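Woke up to the quote from Clundar, which had arrived at some hour when no decent person sends a quote. It runs to three pages and the number on the last one is 3109. I read it standing up, then sat down and read it again in case the chair helped.

To be fair to them, 3109 is for a pair of hand-held grippers, the software, a year of support and something called onboarding, which I take to be a phone call. I had been working on the idea that a pair would cost twice what one costs. It costs rather more than that, as the two have to be matched, and matching is apparently done by a man with a mortgage.

Baver do a cheaper set. The body is 397 and looks perfectly all right until you get to the accessories page, where you learn that the finger pads are extra, the mounts are extra and the charger is "recommended". I'm old enough to remember when a charger was part of the thing it charged.

Spent the morning on the budget sheet. I have three columns: what we need, what we want, and what I'll say we need. The fruit goes in the first one. It has to be replaced every few days, and I put it down under consumables, where it looks far more respectable than it does in a bag from the market.
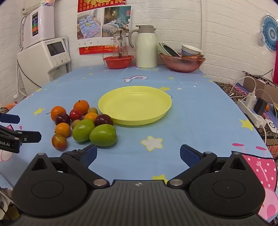

The other thing I keep failing to cost properly is time. A robot arm on a stand can be left to get on with it, at least in the brochure. Grippers you hold in your own hands need hands, and hands need tea. I've written down a day rate for the operators and then written it down again slightly higher, having thought about how my own wrist felt last time.

After lunch I rang Bangash about spare pads. They sell them in packs at 179, which seems a lot for something you could lose down the side of a sofa, but the woman on the phone was patient and knew her stock. Small round things wear them fastest, she said, with people squeezing harder than they need to because they're afraid of dropping one. I felt rather seen. I asked if she did a discount on two packs. She said she did a discount on ten. We left it there.

So two packs, pencilled in. I also moved the second set of cables from "want" to "need", and felt nothing.
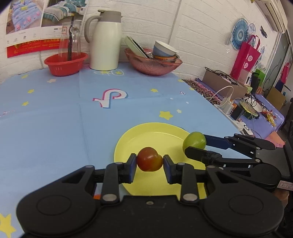
Drarico, May

Came over for the second half of the week with the budget sheet in my bag and no intention of opening it. Opened it on the train. The train fare is now on it.

The argument for buying the Clundar pair goes like this. If we plan on doing this kitchen-table work all year, hiring will cost more than owning by the autumn, and we'd have nothing to show for it but a drawer of delivery notes. The argument against is that I have made that case before, about a label printer, and the label printer is still in its box. I've left the label printer out of the covering note.

What I would really like is for somebody to sell one gripper at a time, with the pads on, at a price you could say aloud. I'd buy one, use it until I knew what was wrong with it, then buy the second. No supplier seems keen on this. 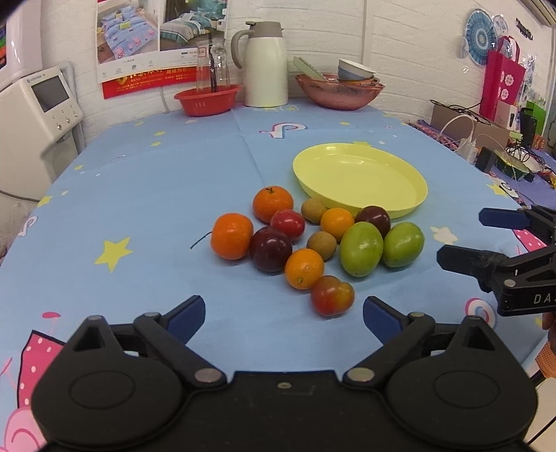

Mats, then. I'd put down a sum for proper plain table mats and today I crossed it out. A tablecloth does the job, people already own them, and the whole idea is to work on the sort of table you'd find in a house. That saved enough to cover most of one pack of pads. I had a biscuit on the strength of it.

Insurance still to do. The form wants to know if the equipment is "fixed, portable or worn" and I've been looking at it since four o'clock. Portable, I think.

Last thing before bed, I tried the sum both ways again on the back of the Clundar quote, and wrote out the one line I know I'll be asked to defend.
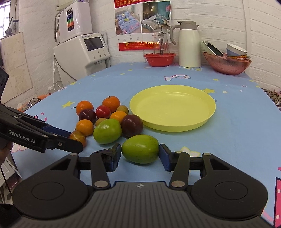

Do we need to buy both grippers at once?

If the job takes two hands, the pair should be bought together, as a matched set, with two packs of pads and the cables in the same order. Buying one now and one later would mean paying for delivery twice and matching them ourselves.

I read it back and it sounds like somebody who knows what they're doing. Sending it in the morning, before I look at the Baver page again.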